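Grunoria adds cleaning lines as independent stores ask for smaller orders

Tuesday, January 24, 2023

When Brenda Lightfoot took over purchasing at Grunoria, the wholesaler sold snacks, canned goods and paper products to convenience stores and not much else. Cleaning supplies were a single page at the back of the price list.

"We had bleach, dish soap and one brand of glass cleaner," she says. "If a store wanted anything more they drove to a warehouse club and paid retail for it."

The page has since grown into a section of its own. Grunoria now stocks 69 household and cleaning lines and delivers them to 724 stores on the same trucks that carry the groceries. The change started in August, when the company dropped its full-case rule for non-food items and let customers order in packs of six.

Lightfoot says the full case was the main complaint she heard from owners. "A small store might sell two bottles of bathroom cleaner in a week. You can't ask them to put a case of 24 in the back room next to the mop sink. They don't have the shelf and they don't want the money tied up."

Splitting cases costs the warehouse time. Selim Şimşekoğlu, the operations manager, had his doubts and still has a few.

"Every split is a person opening a box," he says. "Food comes in, food goes out, same carton. With this we had to build a separate pick area, and liquids can't ride on top of bread. We got that wrong the first month and gave out some credits."
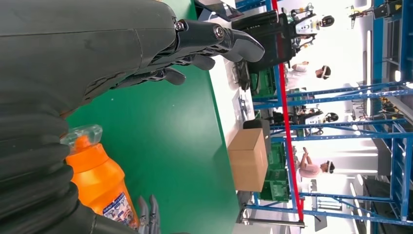 An orange spray bottle with a clear trigger nozzle.

The pick area now sits by the north dock, and liquids are loaded first. Şimşekoğlu says damage claims have come down, although he would not give a number. He would like suppliers to ship in six-packs from the factory. So far one does: Zemport, which makes floor and surface cleaners.

Jamshid Arabzadeh, who handles the Zemport account, says the price is a little higher per bottle on the smaller pack and most stores accept it. "They look at the total on the invoice. They'd take a slightly thinner margin if it means they don't run out of cash on a Thursday."

Not every line has worked. Scented candles were pulled before the holidays, and a range of refill pouches sold poorly outside the college towns. Lightfoot plans to keep the pouches for the stores that reorder them and take them off the main list.

Asked about larger competitors, she says Grunoria does not try to match them on price. The minimum order for a delivery is $100, food and non-food combined, and she has no plans to raise it.

"If we put the minimum up, the stores we'd lose are the ones we did this for," she says.

Pet supplies come next. A short list goes out to customers with the spring catalog, again in packs of six. Şimşekoğlu has asked for cat litter to be left off it, and Lightfoot says they are still talking about that.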